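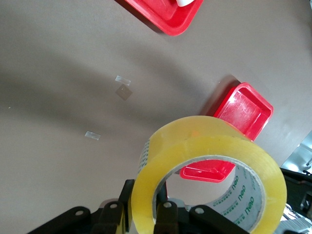
Progress report to the Lorken fund
Work package: handling rules for shared workcells
Prepared by Phyllis Dobson, Genivthorpe
2022-05-20

Status: behind plan on the written rules, on plan for the bench work.

The proposal promised a set of good-practice rules that a small shop could pick up and use without hiring a consultant. We have a draft with 13 rules in it. I would defend 8 of them today. The other five read well and I can't show that they change what anyone does at the bench.

Take rule 4, on grip checks. It tells the operator to "confirm a secure grip before any move." Everyone who reviewed it liked it. Then Beryl Clegg asked each reviewer to write down what they would look for, and we got back nearly as many answers as people. One wanted a force reading. Another said you just look. For a ring-shaped item like a roll of tape, with one finger in the core and the other against the outer wall, looking tells you the fingers are in the right places. It says very little about what happens when the arm speeds up. The rule now names the move and the speed for the check, and it is twice as long, which the reviewers like less.

Rule 9 covers table condition: scraps and offcuts cleared before a run is logged. I doubt this one, and I wrote it. Real benches have bits of tape on them. If we only log runs on spotless tables, the log will describe a bench that no customer owns. Beryl disagrees and thinks loose scraps should at least be noted on the run sheet. We have left both versions in the draft and would welcome a view from the fund.

The Clulolard checklist, which we were asked to adopt where possible, has been of limited use. Its parts on guarding and stop buttons are sound and we have taken them over word for word. Its section on mixed items in trays assumes every tray is fixed down and square to the table. Ours are not fixed, and they sit at whatever angle they were left.

Cropper, our partner on the training side, wants to start teaching from the draft in July. I have said no for now. Once a rule is on a slide it is very hard to take back – and I would guess around five of these will be reworded or dropped.

Spending is in line with the budget. No money has been moved between headings.

Next period: rewrite the weak rules or cut them, repeat the reviewer exercise on rules 5 to 9 with people who have not seen the draft, and settle the question on scraps. The fund's template asks for a confidence rating. I have entered "medium" on the form and would put the written rules a little lower than that.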